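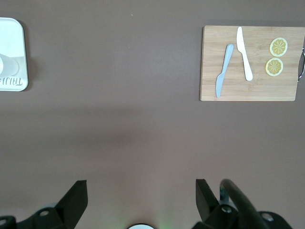
Week 6: Reading a Vendor's Claims — the Lorkent Kitchen Kit

Service Automation, Clistthorpe evening section
Notes by Brisa Ponce, revised August

Bring these notes to the bench session. You will also need the Lorkent brochure and the two-page service sheet, both in the course folder. Read the service sheet first. It is duller and it has the facts in it.

1. What is being sold

Lorkent sells three things under one name, and the brochure slides between them without warning. There is the hardware: an arm, a two-finger gripper and a small camera at the wrist. There is a subscription called Tumcombe, which covers the trained skills and the updates. And there is a setup visit, billed separately, where a technician adjusts the skills to your table and your objects.

The brochure says the kit "handles everyday kitchen tasks out of the box." Look for the setup visit in that sentence. It isn't there. The service sheet lists it as "recommended," and four lines later says that performance figures apply to configured sites only. Put those two statements side by side and you have your first discussion point.

2. The task list

The brochure advertises more than 100 kitchen tasks. The appendix gives 53 task names. Some of the difference is explained by a footnote that counts left and right placements as separate tasks. I would not accept that in a student report and I don't see why we should accept it from a company.

Go through the appendix and sort the names into the following groups:

Pick and place (move an object from one spot to another)
Contact tasks (press, turn, slide, wipe)
Tasks with two or more steps in a fixed order
Names too vague to sort

The last group is bigger than you'd expect. "Assist with pot" is one entry. Assist how? Lifting a lid by its knob, taking a pot by a side handle and moving a switch are three different problems, and a gripper that does one may be useless at another.

3. The objects matter

Look at the opening picture again with the brochure in your other hand. The knives on the board have rounded, plastic-looking shapes, one light blue and one off-white. The two lemon slices look like toy slices. Everything is spread out on a plain tabletop with a lot of bare surface between the board and the tray.

A layout like that is a perfectly sensible place to begin. My complaint is with what gets claimed afterward. A firm plastic shape keeps its form when squeezed. A real lemon slice bends, drips and sticks to the board. Success on the first tells you very little about the second, and the brochure's word for both is "food items."

Things to ask of any demonstration:

Were the objects the vendor's or the buyer's?
How far apart were they, and did anyone try them touching?
Who reset the table between attempts, and to what marks?
Was the lighting changed at all?

4. Shiny things

Cameras have trouble with glass and polished metal. Reflections move as the camera moves, and a transparent lid shows whatever is under it as well as whatever is over it. The service sheet has a single line on this: "reflective items supported." Supported is a word I have learned to circle in red.

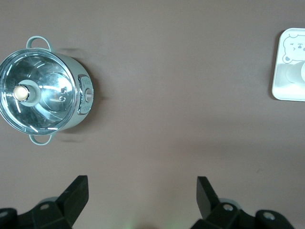
Fig. 2. Mint-green pot with a glass lid, wrist camera view. Note the streaks of reflection across the lid and the two vent holes beside the knob.

For the bench session, each pair should mark on a printout of Fig. 2 which edges they would trust for locating the lid. Then mark which ones they would trust if the lamp moved a foot to the left. I have done this myself and ended up with the knob and not much else. The knob at least has a cream cap against a darker base, so there is some contrast to work with.

5. The numbers

Lorkent reports 1503 attempts in its in-house trial. That sounds like plenty, and for one task it would be. Spread over the whole appendix it is thin, and the service sheet doesn't say how the attempts were divided. If most of them were pick and place, the overall success rate is mainly a pick and place rate wearing a bigger hat.

The sheet also leaves out what counted as an attempt. Were retries folded in? If the gripper missed, backed off and tried again, was that one success, or one failure and one success? Varghese covers this in the chapter on trial design (course reader, second half), and the short version is that you ask for the log. A vendor who has a log and won't show it has told you something too.

6. To hand in

One page, typed. Choose one task from the appendix and write the acceptance test you would put in a purchase contract. State the objects, the starting layout, the number of attempts, what counts as a failure, and who is allowed to touch the table. Do not use the words "seamless," "robust" or "intuitive." Marks come off for adjectives generally.

If you think I am being too hard on Lorkent, say so on the back of the page and give me a reason. The arm itself seems decently made. My quarrel is with the paperwork.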